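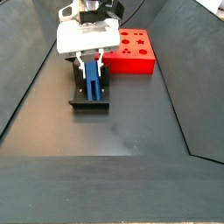 The blue two-legged block over its black base, with the red shape sorter in the corner.

Cervantes shape-sorting set goes on sale to nurseries and families

March 17, 2021

Hello from all of us at Serkier! I'm Melquiades Jaramillo, I look after the block range here, and I've been itching to write this one since February. Our new sorting and fitting set, Cervantes, is on sale from today through our own shop and through Dretel, who have stocked our toys for 12 years and still ring me up to argue about box sizes.

Let me start with the red sorter, my favourite (I know, I'm not meant to have one). The top is full of holes in different shapes: a star, an oval, plain rounds, and a little trefoil made of three small circles that took us ages to settle on. I wanted a clover leaf. I lost that one, and having watched my niece spend a whole afternoon poking at the trefoil I'm happy to say I was wrong.

Then there's the blue block. It's tall and narrow, solid at the top and split up the middle lower down so that it stands on two legs, a bit like a pair of trousers! It goes with the flat black base, which has raised sides and a thin lip along the front. Children who have got the hang of the sorter tend to move on to this one, and it asks for a different sort of patience, as you have to think about which way round you're holding the thing before you set it down.

We tried the set out with 73 families before we signed it off, and I read every single comment card. Lots of you asked for strong plain colours and no stickers, so that's what we've gone with. Several of you also wanted a bag to keep it all in. It's coming, I promise, but it won't be in the first boxes.

The first run is 3000 sets, packed at our Brerance workshop. Nurseries and playgroups ordering 20 or more get free delivery, and spare pieces can be bought singly, so a block lost down the back of the sofa needn't be the end of it.

If you write about toys or run a nursery and you'd like a set to try, drop me a line at the Serkier press desk and I'll get one in the post. Do say if you'd like the printed play notes as well, they're kept in a separate cupboard and I will forget otherwise.

Press contact: Melquiades Jaramillo, Serkier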